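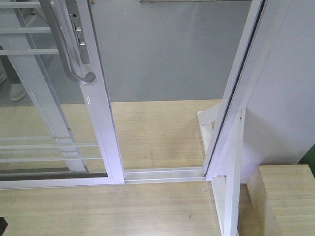 petgate_mom
Sliding patio door question, since two installers have told me two different things. I want a cat panel in the opening but I'm stuck on the bottom track. Mine is the white aluminum kind with the grooves running side by side, and grit gets down in there no matter how often I vacuum. The long gray pull handle I like, so I'd rather keep the door. Does a Petgate insert sit in a track like that?

zerk203
Had one for 7 years. It'll sit in there, but check your lock plate first. Mine wouldn't reach the insert and I ended up buying a separate latch.

Kanokwan Phromma
I'd skip the insert. You lose the seal and your heating bill goes up. Put the flap in a wall.

zerk203
Cutting a wall for a cat? Come on. Foam strip, 31 bucks, no draft at my place.

Kanokwan Phromma
Your place isn't windy lol. We're on a hill and ours whistled all winter.

petgate_mom
I rent, so no holes in walls! What do you use on the grooves?

zerk203
Old toothbrush, then the vacuum with the skinny nozzle. Dry silicone spray after, never grease.

Kanokwan Phromma
Agree on the silicone at least. Ask your landlord about the latch before September.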